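Tutorial 5: Setting up the tabletop picking task in simulation

Robotics Club, Nundon. Last revised 2022-04-29.

Tutorials 1 to 4 must be finished before starting this one. You need a working copy of the Grasso simulator, the club arm model and your own branch of the Jarnano task folder. Work in pairs if the lab machines are busy.

Step 1. Load the scene

Open the task folder and load the table scene with the default seed. Check that the arm reaches its start position above the far end of the table with the fingers open. If the fingers start closed, the gripper range in your settings file is reversed. Swap the two values and reload.

Do not move any objects by hand at this stage. The carton, the can and the juice boxes are obstacles for the path planner, and the marking script compares their final positions with those in the scene file.

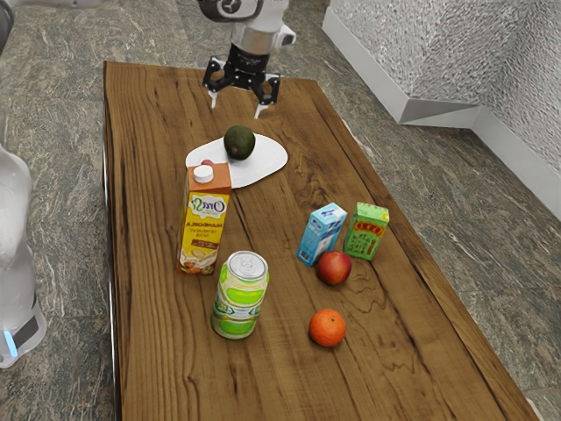
Dilani Sivakumar: The planner kept failing for our pair until we raised the approach height. The default is fine for the apple but too low for anything behind the tall carton. Could the value go in the settings file instead of the code?

It has now been moved there, under "approach". Set it before you run the planner for the first time.

Step 2. Choose the target

Set the target name to "avocado". The plate is a separate body and must stay in the collision list. If you remove it, the fingers will pass through the rim without an error and the run will be rejected at marking.

Step 3. Check the close view

Switch to the close view and step the simulation until the objects have settled. The avocado model has an uneven outline, so a sphere fitted to it will be slightly wrong on one side. Fit an ellipsoid and store its centre and its three axes. Bright reflections on the plate can also upset a simple brightness threshold. Separate the fruit by hue first, then clean up the mask.

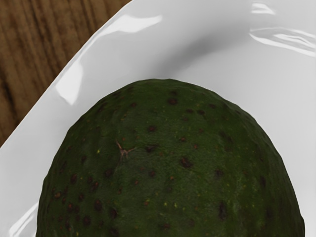
Save the mask and the fitted shape in the results folder before going on. The grasp script reads both files and stops if either is missing.

Step 4. Run the grasp

Start with the closing speed at its lowest setting. Run the script for 1000 simulation steps and plot finger force against step number. A sudden spike before contact with the fruit normally means that a finger has met the plate. Raise the grasp point by 2 mm and repeat.

Step 5. Hand in

Push your branch with the settings file, the mask, the fitted shape and the force plot. Questions about marking go to Miłosz Olszewski. Tutorial 6 covers placing and uses the same scene.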